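3.2 Data and participants

The data for this study come from the Starkmont household panel, which is managed by the research unit of Osagie, a firm of financial planners with offices in three states. Clients of the firm who were between 50 and 67 years old were invited by letter in June to answer a questionnaire on retirement planning. In total 1,028 persons returned the questionnaire. We removed the answers of persons who had already begun to draw a pension, and also the answers in which the question on advice was left blank. The final sample has 744 persons.

The sample is not representative of the general population. All respondents have at least one meeting per year with a planner, and their savings are higher than the average in the same age group. For this reason we do not make any statement on the effect of having an adviser compared with having none. Our interest is in the differences among people who are already advised, and in particular in how far they follow the written plan which they receive.

3.3 Measures

The dependent variable is plan adherence. It is measured as the share of the recommended monthly contribution that was in fact paid during the 12 months after the plan was issued. A value of one means that the client paid the full amount. Values above one were set to one, as in these cases the client had often received a bonus or an inheritance and the additional payment tells little about the plan itself.

Perceived clarity of the plan was measured with five statements, for example "I could explain my plan to a member of my family." Trust in the planner was measured with four statements. Both scales go from one to seven. We also asked whether the plan was discussed at the office, by telephone, or at the home of the client, because the place of the meeting was mentioned many times in our earlier interviews.

The questionnaire included a short task on everyday spending. The respondents were asked to write down how much they would set aside each month to replace ordinary household items. This task comes before the questions on retirement and is used only to make the respondents familiar with the answer format. The answers are not part of the models.

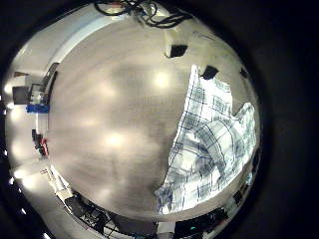

Figure 2. Plaid fabric on a glossy gray surface.

3.4 Method of analysis

We estimate a fractional response model with standard errors clustered by planner. The first model contains only age, income and household size. The second model adds clarity and trust, and the third model adds the place of the meeting. Income was given in bands, and we use the middle point of each band. For the highest band, which has no upper limit, we use the lower limit. We repeated the estimation without this group and the signs of the coefficients stayed the same.

The contribution records were taken from the Tremex administration system and matched to the questionnaires by a client number, which was deleted after the matching. For clients who hold an account with Arura the records are kept separately, and the payments had to be added by hand. Over 40 clients had accounts in both systems - for them we use the sum of the payments.

One limit of this approach should be noted. Clarity and trust were reported by the client after the plan was issued, and a client who has followed the plan well may remember it as clearer than it was. We cannot exclude this with the present data. The coefficients in the next section should therefore be read as associations.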